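## Can and bottle collection: changes from March

The drinks can collection at Arwood House moves to the ground floor from the start of March. The blue crates on each landing will be taken away and replaced by one set of bins beside the post room. Please don't leave anything on the landings after that, as it will go out with the general waste.

The main change is how cans are bagged. Until now most floors have used whatever bags came to hand, and the Parry depot, which takes our cans, has asked for white or clear ones only. Black sacks are put to one side at the depot and often never opened. A white carrier bag from the supermarket is fine for a small amount from one kitchen. Larger bags can be had from Santeri Kallio at the front desk, who keeps a roll of them under the counter.

Cans of any colour or brand can go in the same bag. They don't need sorting into aluminium and steel.

A quick rinse is enough. Tip out what is left, run a little cold water in, shake and empty again. Leave them upside down on the draining board for a while if you can. Most of the complaints last summer were about sticky floors by the lift, and nearly all of that came from cans bagged with a mouthful still in the bottom.

Please do not crush them. Crushed cans used to be welcome, but the depot's new sorting line handles them better whole. Put them in as they are, at whatever angle they fall, and stop while there is still room to tie the handles.

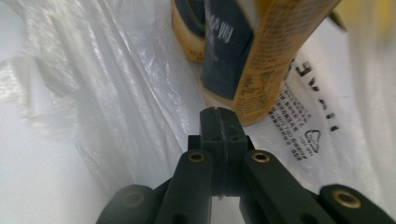
### What goes where

- **Cans:** bagged, in the bin with the yellow lid. Food tins can go in too, with the lids pushed inside.
- **Plastic bottles:** loose, tops on, in the bin next to it.
- **Glass:** still in the bottle bank behind the bike shed. Not after 9 in the evening, please, as the ground floor flats can hear it.
- **Empty carrier bags:** the box on the post room shelf. Clean ones get used again.
- **Aerosols and paint tins:** not in any of these. Take them to the council site.

### Collections

Parry will come every 3 weeks, in the morning. The bins hold some 35 small bags between them, so if they are full, keep yours in the flat until the next collection. Bags left on the floor get kicked open.

The money from the cans goes to the courtyard fund as before. Last year it came to £300, and paid for the new bench and the hose reel. The 4 old crates are free to anyone who wants them for storage. Ask Santeri at the desk before the end of the month.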